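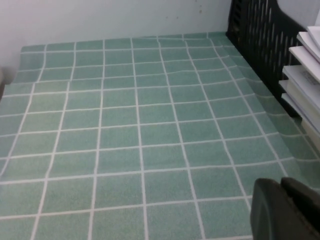
Odile Brannagh

## 4.2 Does a printed grid help people put things back straight?

Suppliers of gridded desk mats make a simple claim: give people lines and they will line things up. The Billov catalog repeats it on nearly every page that shows a mat, and the Dawber handbook on shared workspaces treats it as settled. We found very little behind it. Of the 368 desks in our survey, 139 had a gridded mat of some kind, and it is those desks that this section deals with.

Figure 3 shows a mat in pale green with thin white lines, spread over a work surface against a white wall, with a black plastic organizer at the right. On paper, a mat like this is a set of equal squares. On the desk it is something looser. Toward the right side the edge curves upward and ripples, and the lines there bend with it. Farther back a shallow crease puts a small kink in one of the lines. A user who squares a notebook to the line nearest the wall and another who squares it to a line at the right could both say they followed the grid, and the two notebooks would not be parallel.

This matters for how earlier results are read. The Feltus trial scored "alignment" by asking whether an item's long side matched the nearest printed line. It never asked whether the line was straight. An item set down carefully along a bent line got full marks, and an item set square to the desk but crossing the same line lost them. We rescored our own 919 item placements against the front edge of the desk. Most of the advantage that gridded desks had shown under the Feltus rule went away. What was left is small enough that we would not advise anyone to buy a mat on the strength of it.

There are also reasons to doubt that people look at the lines at all. In the diaries, users of gridded mats seldom brought up the grid. They wrote about the color, about whether the mat could be wiped, and about corners that would not stay down. When they described where a thing belonged, they named a neighbor: beside the organizer, against the wall, next to the lamp. Fixed furniture seems to do much of the work that the catalogs credit to the print. An organizer with a tall side panel gives a hard edge to push things against, and it does not ripple. We did not vary the organizers, so this remains a guess, though we think it a better one than the usual story.

Two objections should be met. The first is that a rippled mat is simply a badly laid mat, and that a flat one would perform as promised. Possibly. The Culex guidelines tell users to leave a new mat under weight overnight, and some of our desks may have skipped that step. But a product that has to be flattened before it can guide anyone should be tested in the state in which people keep it. The second objection is that a grid makes mess easier to see, and so prompts tidying even where it does not guide placement. Our data can't rule this out. The 3372 diary entries record what was put away and at what hour, but very few say what set the person off.

We therefore report alignment in two ways from here on, by nearest line and by desk edge, and base our claims on the second. Where the two disagree, the table in Section 4.3 gives both figures. Readers who prefer the older rule can reach their own view, but they should first check how straight the lines were on the mats that were scored.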